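Stustar fan meet-and-greet, Pestesbridge
Venue safety checklist with comments
Completed in July, before doors

1. Entrance and queue
Barriers in place along the side wall: Yes
Queue kept clear of the fire exit: No, at first. Fans had begun lining up across it by 4 pm. Moved back and tape put down.
Bag check table staffed: Yes

2. Capacity
Limit for main room: 200
Wristbands issued: 200
Comment: Guests of the cast are not on the wristband count. Brasix to send a separate list. No plus-ones on the night.

3. Stage and signing area
Steps fixed and edges marked: Yes
Cables taped: Partly. Loose run behind the photo backdrop, to be redone.
Backdrop weighted: Yes
Comment: The signing table was too close to the front row. Pull it back so the cast can leave without going through the crowd.

4. Cast arrival
Rear door lock working: Yes, stiff
Car space reserved: Yes
Comment: Arrival time must not go on anyone's Instagram. Last year it was posted by a fan page and the rear lane filled up.

5. Dressing rooms and wardrobe
Mirror lights tested: Yes
Steamer tested: Yes, label in date
Extinguisher present: Yes 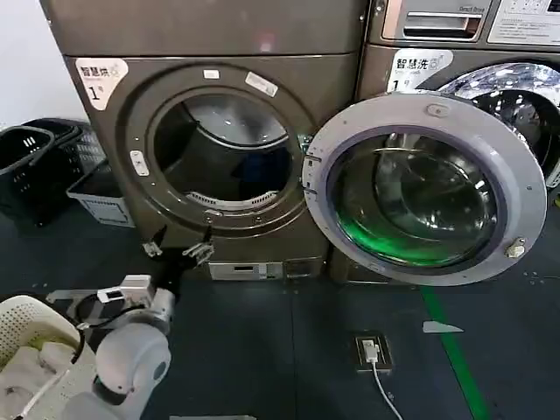

Wardrobe is run by Horgan, and costume changes are down for the second half only. Keep rails out of the corridor. Any dryer used for costumes gets its lint grille checked before a load goes in; on the bronze-brown one it is the curved piece with small slots along the bottom of the drum opening. Nothing with glued sequins to be tumble dried.

6. Noise
Sound check reading: 87 dB at the desk
Comment: Acceptable. Earplugs to be kept at the bar.

Outstanding: cables, guest list, rear door lock.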